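Comment fabrique-t-on un panier en osier ?
Dossier pour les jeunes visiteurs – Maison de la vannerie de Musell
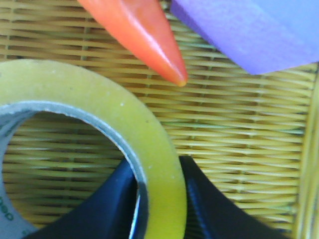
La vannerie est l'art de tresser des fibres végétales pour en faire des objets. C'est un métier très ancien. L'osier, la matière la plus connue de nos régions, provient du saule, un arbre qui aime les sols humides. On appelle « brins » ses jeunes tiges longues et souples.

Les montants et les brins
Regardez le tressage d'un panier. Deux sortes d'éléments s'y croisent. Les premiers, appelés montants, sont espacés avec régularité et forment le squelette de l'ouvrage. Les seconds passent devant un montant, puis derrière le suivant, et ainsi de suite jusqu'au bout du rang. Au rang d'après, le vannier inverse l'ordre. De petits jours subsistent parfois entre les brins et laissent circuler l'air.

Le fond, puis les côtés
Le vannier commence presque toujours par le fond. Il relève ensuite les montants pour tresser les côtés et termine par la bordure, plus épaisse, qui empêche l'ensemble de se défaire.

Pourquoi l'osier ne casse-t-il pas ?
Un brin sec se brise quand on le plie. Avant le travail, on le laisse donc tremper dans l'eau – plusieurs jours si l'écorce n'a pas été retirée. Il redevient souple, puis durcit en séchant et garde la forme donnée.

À quoi sert un panier aujourd'hui ?
On y portait autrefois les récoltes et le linge. À la maison, il sert encore à ranger les petites choses : un rouleau de ruban adhésif, des pelotes de laine, des crayons.

Le mot à retenir
Clôture : nom que les vanniers donnent au tressage des côtés.

L'atelier des enfants reprend en septembre, sous la conduite de Mme Javiera Lucero. Les enfants de moins de huit ans doivent être accompagnés d'un adulte.

Textes : Nahuel Figueroa. Mise à jour : 5 juin 2022.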